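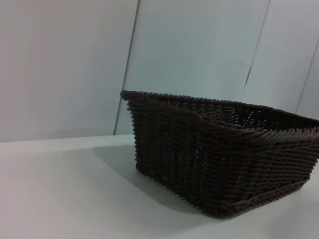 Print this thread | E-mail to a friend

Does a basket on the table solve anything, or does it just give the mess a fence?

Posted by hallwaymuddle, 20/05/2022

We have a white table by the front door. It was bought for a lamp. The lamp lasted a week before it was buried, and since then the table has been where the household puts anything it doesn't feel like dealing with: mail, sunglasses, a bike light, the dog's ear drops, batteries of unknown health.

So I bought a basket. Dark brown, rectangular, that plastic wicker stuff with a fat twisted rim like a ship's rope. Last night I cleared the whole table, put the basket on it with nothing inside, and stood there admiring it like I'd built it. My husband walked in and asked what it was for. I said "things." He said "which things" and I didn't have an answer, and I've been annoyed about it since.

What goes in yours? Or do I send it back while it's still clean?

4 shares

---

Reply by petra_undersink

Keep it, but he has a point. A basket with no job turns into a drawer with no lid. Ours is for outgoing only – library books, returns, the neighbor's casserole dish. If it isn't leaving the house it doesn't go in. My kids understood this immediately and ignore it daily.

---

Reply by DaleOfTheShelves

Send it back. I have owned every basket there is. I had a Clora set of three nesting ones, a Hestcombe with leather handles, and a big square thing from Jollside that I still find bits of behind the couch. Every one filled to the brim within days and then sat there for months like a compost heap. When I took them away, the stuff had no place to land and people started carrying it to where it belonged. Bare table. Try it for 2 weeks.

---

Reply by petra_undersink

People carried it to where it belonged, Dale? You live alone.

---

Reply by DaleOfTheShelves

I'm people.

---

Reply by Xóchitl Cárdenas

I'm going to speak up for plastic wicker because it always gets sneered at in here. I had real willow for years and it shed on everything and snagged two good sweaters. The synthetic kind you can take out in the yard and hose. Mine has been through a spilled bottle of pancake syrup and you would never know unless you smelled it up close in August.

What I don't like is the gaps. Anything small goes through or gets wedged in the weave. Coins, earring backs, those tiny hex keys. If the loose stuff is going in there, put a liner in it, or at least a folded dish towel on the bottom.

As for what goes in: hats and gloves from December on, and the rest of the year it's dog things. Leash, bags, towel. It's right at the door so that's what it's good for.

---

Reply by hallwaymuddle

The gaps are real. I can see the wall through the far side of mine if I crouch, and yes, I crouched. I was checking whether it was straight.

Dog things is a decent idea. The leash currently lives on the doorknob and the ear drops live wherever I'm not looking.

---

Reply by mr_flatpack

Wrong place for it. Dark basket on a white table is going to be the first thing anybody sees when they come in, so whatever's in it is on display. Put it UNDER the table. Then you can kick things toward it.

Also those light colored tables scratch. Some of that woven stuff has a wire frame and the wire ends come through the bottom after a while. Stick felt pads on the corners now. A pack of 100 costs next to nothing and you'll be finding uses for them until you die.

---

Reply by petra_undersink

Disagree about under the table. Things under a table are on the floor with extra steps. And with a dog? That's a bed.

---

Reply by mr_flatpack

It's a bed if you have a small dog.

---

Reply by hallwaymuddle

He is a medium dog who believes he is a small dog.

---

Reply by oldbatteryfred

Can we go back to the batteries. Don't throw loose ones in a basket with keys and coins. Tape the ends on the nine-volts at least. I keep mine in a Chávez coffee can with the good ones standing up and the dead ones lying down, and before anyone asks, yes, somebody knocked it over.

---

Reply by DaleOfTheShelves

See, now there's a can as well. First the basket, then the liner, then felt pads, then a can. She started with a table.

---

Reply by Xóchitl Cárdenas

She started with a table you couldn't see, Dale.

What's worked at our house is a day. Friday night the basket gets tipped out on the bed, and whoever wants to sleep there has to put it away. It takes maybe one song. We've missed plenty of Fridays, and the record so far is a permission slip for a field trip my son had already been on.

---

Reply by hallwaymuddle

I like the bed thing. I'm going to try dog stuff and outgoing stuff only, mail goes straight to the kitchen, and batteries are banished to a can. Felt pads ordered. Dale, if it's a compost heap by the end of the month you may say so.

The husband has been informed which things. He said "okay" and then put his sunglasses in it.

---

Reply by petra_undersink

Are they outgoing sunglasses?

---

Reply by hallwaymuddle

They're about to be.

---

Reply by mr_flatpack

Still say under the table.

---

Reply by windowseat_lou

Does anyone know if the fat rims come unwound? I've got one that looks similar and the twist is starting to lift at a corner. I tried wood glue and it just peeled off in a strip.

---

Reply by Xóchitl Cárdenas

Wood glue won't hold on plastic. Thread a bit of dark fishing line or a thin cable tie through the weave under the rim and pull it snug, then snip the tail. Do it from the inside so the knot doesn't show. Mine's been holding since before the syrup.

---

1034 views | 16 replies | E-mail this thread | Print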